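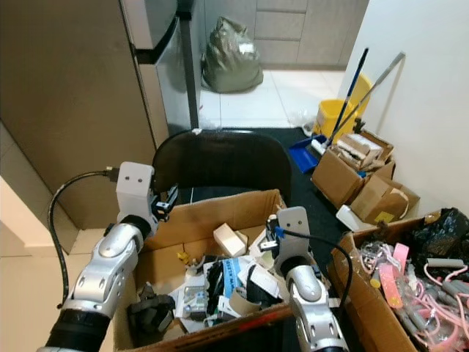 Reading time: 2 minutes

The facilities office at Fosevard began clearing its storage corner in January. The office manager described the method as plain. "Each open box is sorted before another is brought forward," she said. "Packaging is kept apart from anything we may still use."

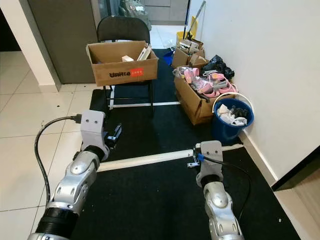 Boxes are raised to seat height where possible, a practice adopted from the Perotov branch. "Staff were bending to the floor all afternoon," the manager said. "A folding chair is enough."

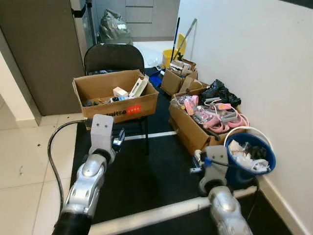
Cables remain the slowest category. The office allows 2 staff members 36 minutes per box, and unmatched cords are held for 54 days before recycling.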